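Ultent Community Forum
Teaching and Demonstration > Remote Control Methods

Thread: Hand guiding or remote control for tabletop tasks in simulation
6 replies

Posted by Clundine_Training
Members are invited to comment on the draft guidance for demonstrators. The draft states that remote control should be the standard method for all tabletop tasks, and that hand guiding should be kept for operators in their first month. Our group at Clundine holds 3,076 demonstrations, most of them recorded by remote control, and we are content with the draft as it stands. Comments received by Monday will be passed to the editors.
Darmawan Mandagi

Posted by sykong
I would ask the editors to reconsider the first point. With hand guiding, the operator feels the weight of the arm and slows down near an obstacle as a matter of course. Our remote operators tend to approach too quickly and correct late, and those corrections are then learned along with the rest of the task.
Sum-yee Kong

Posted by Clundine_Training
The late corrections are a question of training. We require 10 practice runs before anything is kept, and we discard any run with more than 2 corrections in the final approach. I should also point out that hand guiding is not available to members who work wholly in simulation.
Darmawan Mandagi

Posted by h.wattimena
I agree with the second point above but not the first. The limit on corrections is too strict. At Setiawan we found that discarding such runs left us with very tidy demonstrations and a policy that had no idea what to do after a poor approach. A portion of corrected runs should be retained and marked as such.
Haziq Wattimena

Posted by jawwad_fletance
May I return the discussion to the layout of the table, on which the draft says very little. Our remote sessions for Fletance are carried out with other objects close to the one being handled. Operators are asked to open the fingers fully before descending, and to pause once they are over the target – a pause of about a second is sufficient. The view below is the one I use when introducing new operators to the approach.

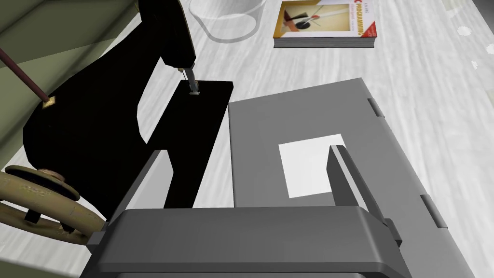 Simulated view from behind the gripper: fingers apart over the grey box, sewing machine to the left.

New operators watch the box and forget the machine beside it. I ask them to name the nearest obstacle aloud before they move. Sum-yee Kong is right that they do not feel it as they would by hand, and the guidance ought to say so plainly.
Jad Awwad

Posted by d.sinaga
Does the pause not cause difficulty later? In our work the learned policy would stop above the object and remain there. We now trim the pauses before training.
Darmawan Sinaga

Posted by sykong
We have seen the same behaviour. I would support a short pause for beginners only, with trimming left to each group. My objection to a single standard method remains, and I should be grateful if it were recorded with the comments. I have no objection to Haziq Wattimena's proposal on corrected runs, provided that the marking is done by the operator on the same day.
Sum-yee Kong

Log in to reply to this thread.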